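February 5, 2018

Short hops and long waits

I flew Baron again last week, the 50-seat turboprop from our regional airport to the coast and back. I've been taking that flight since they started it, and I think it may not last another year. The July schedule has already lost the midday rotation. What's left is one departure early in the morning and one in the evening, which is fine if you have a meeting and not much good for anything else.

The trip out was easy. Check-in took a few minutes, security a few more, and we were off the gate early. The flight itself is 31 minutes in the air if the wind is kind. They no longer serve coffee. You get a small bottle of water and a cookie, and the cookie is the same one they had before. 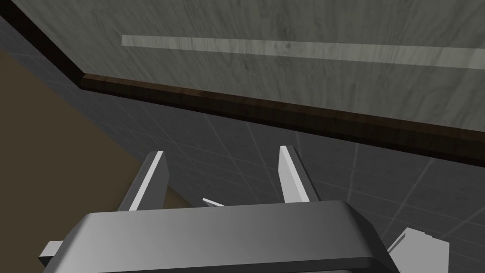 Baron has two aircraft for the whole network, and when one of them goes in for a check there is no spare. My flight home was the one that suffered. The inbound plane had a fault light on the nose gear, and the part was in another city. They told us an hour, then two, then they stopped giving times. I sat by the window and watched the tug driver wait next to his tug. I thought about how much of flying comes down to small things fitting where they should, a pin in a hole, a tow bar on a nose wheel. It's like the two flat gray fingers on that gripper, standing open with nothing between them. All the power in the world on the ramp and everyone waits for one part to show up.

Domenica Nägeli, who I know from the old Tuesday-fare mailing list, was on the same flight. She had a connection to make and didn't make it. The desk rebooked her for the next morning and gave her a hotel voucher, but only after she asked twice. I have no complaint about the agent, who was on her own with a full flight of people to deal with. I do think the airline should hand out the vouchers without being asked.

We left a little under four hours late. The fare was low enough that I can't be too angry, but I would have been home sooner by train, and the train has a dining car.

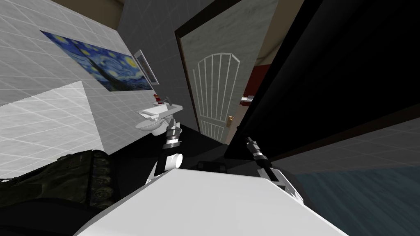
Starry Night on the tiles, narrow mirror next to it.

Emil Strebel wrote to ask whether I still think the route can work. I do, with a smaller plane or a third one. Baron says it needs 800 passengers a week to break even and I don't believe the evening flight pulls its share. Most nights I've been on it, I could have had a row to myself. The morning flight is usually full – that one I'd keep no matter what.

There is talk that Gritano might bid for the slots. They fly newer planes and their on-time record is better, but they charge for a carry-on and they use the far stand, so you walk 300 yards in whatever the weather is doing. I flew them once in sleet and my shoes took two days to dry.

I have one more Baron ticket, booked before the schedule change. They moved me to the evening flight and sent an email with the new time and no apology. I can get a refund or keep it. I'm keeping it for now.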